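发件人：木作与台面维护邮件列表成员
收件人：台面维护列表
主题：Re: [台面维护] 铝型材槽道积灰与浅色木纹台面的清理顺序
时间：周二 21:40

各位好，

回复上一封关于型材槽道的问题。原文引在下面，我分段答。

> 我们这边的工作台是浅色木纹面，后沿压了一根铝型材做靠山，
> 槽口朝上。用了一个夏天以后，槽里全是碎屑和灰，拿湿布擦过
> 两次，结果灰在槽底结成一层硬皮，更难弄。
>
> 想问三件事：
> 1. 槽道到底应该先吸还是先刷？
> 2. 靠山边上放木杯垫，盘底会不会在台面上留印？
> 3. 有没有必要给槽口加盖条？Sugden 的目录里有一种软质盖条，
> 标的是 7 号槽，不知道配不配 Brunura 那批型材。
>
> 另外杯垫本身也想一起处理，深色浅色各有几只，上过油的
> 和没上过油的混着放，已经分不清了。

先说第一条。先刷后吸，全程干作业。湿布的问题在于木粉遇水会膨胀，混着油灰在槽底干透以后就是你说的那层硬皮。我的做法是用窄头硬毛刷，沿槽的方向单向推，从一端推到另一端，不要来回刷。来回刷会把碎屑挤进槽唇下面的暗角，吸嘴够不到。推到端头以后再用扁吸嘴收走。已经结皮的部分，用削成斜口的竹片刮，竹片宽度略小于槽口。不要用螺丝刀，阳极氧化层划伤以后更容易挂灰。

刮下来的硬皮如果仍有残留，用棉签蘸少量无水酒精点在槽底，等半分钟再刮。酒精不要流到台面上。Pumine 的清漆我试过，酒精停留稍久会发白，别的漆没有逐一试。处理之前在型材和台面的接缝处贴一道美纹纸，收工再撕。

型材与台面之间如果有缝，缝里的灰不要用压缩空气吹。吹出来的细灰会落到整张台面上，之后放东西、拖东西，等于垫着磨料在磨。我在旧台子上犯过这个错，面漆上留了一片细划痕，后来用 683 号的膏体抛了两遍才勉强看不出来（683 是 Ciseo 自己的货号，跟目数没有关系，别按目数去买）。

第二条，杯垫。留不留印取决于盘底，和盘面关系不大。带凸沿、中间下凹的圆盘，翻过来底面往往是平的，整面贴着台面，水汽出不去。没有封底的盘子在浅色台面上放久了，会留下一圈颜色略深的印子，深色木料更明显，单宁多的树种要特别注意。我现在的处理是底面薄涂一层硬蜡油，干透以后再涂一层，中间用细砂纸轻带一遍。不建议贴毛毡，毛毡吸水，又会粘型材上掉下来的碎屑，用不了多久就成了砂盘。

还有一点，杯垫尽量不要顶着型材放。盘沿抵住铝条以后，槽里的碎屑掉下来正好落在盘沿和铝条之间的夹角里，拿盘子的时候一拖就是一道。留出两指宽的空，平时用干刷子扫一下就行。

第三条，盖条。你说的那种 7 号槽软盖条我买过一卷，长度记得大约 80 厘米一根，需要自己裁。配 Brunura 的型材偏松，竖着装会自己滑出来，横着放勉强能用。Brunura 那批的槽口有一道小倒角，盖条的唇边咬不住。如果一定要盖，可以找硬质的卡扣式，或者只盖靠近操作位的一段。我自己最后没有盖，原因是盖条下面照样会进灰，而且进了以后看不见，半年不清，拆开比敞着的还脏。敞着的槽每周刷一次，整根刷完用不了几分钟。

关于上过油和没上过油怎么分：在底面滴一滴水，等一分钟。水珠立着的是上过油的，渗下去、颜色变深的是没上过的。如果介于两者之间，多半是以前上过、已经磨没了，按没上过处理。深浅两种颜色不能当作依据，深色的可能是木料本身就深，也可能是染的。怀疑是染色的，用白棉布蘸一点矿物油在底面擦，掉色就说明染色层没有封住，先封再上蜡油，否则蜡油会把颜色带到台面上。

重新上油的步骤补充如下：

底面和盘沿用 320 目顺纹打磨，盘心凹陷处用手指裹砂纸转着磨，不要上机器，内圈的边角很容易磨圆。
除尘用粘尘布，不用湿布。
薄涂，十五分钟以后把浮油全部擦掉，凹圈根部最容易积油，要用棉签再走一圈。
侧立晾干，不要叠放。室温下隔一夜再涂第二遍。
第二遍干透以后放三天再使用。

擦过油的布摊平晾干再丢，不要揉成团扔进垃圾桶，干性油会自热。

列表旧帖里有一封编号 911 的，讲的是槽道端盖的做法，附了尺寸，可以翻出来参考。那封里建议用湿抹布收尾，我不同意，其余部分没有问题。

还有一个问题想反过来请教：台面纹理是直纹还是山形纹？山形纹的区域早晚材硬度差得多一些，如果是实木，重磨的时候软的地方会先下去，砂块要用硬底的。如果是贴面，就不要磨了，只做清洁和补蜡。你上一封只写了“浅色木纹面”，没有说是哪一种，麻烦看一下侧边的断面再回复。

附图一张。

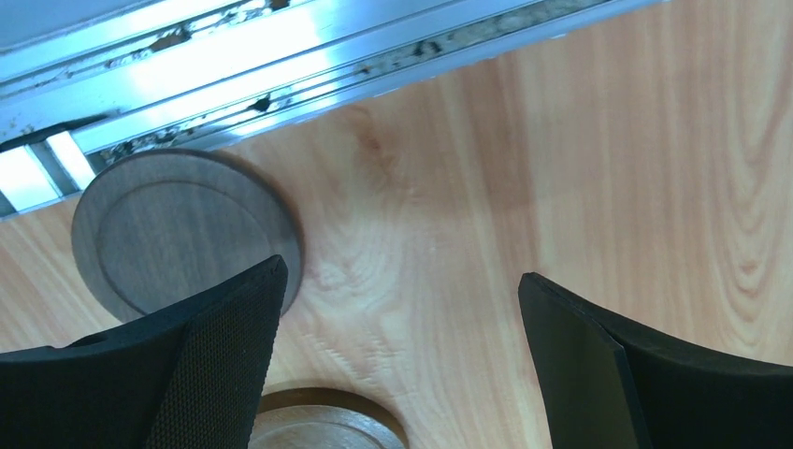
附图：铝型材槽道内的积屑，以及木纹台面上的深、浅两只圆木盘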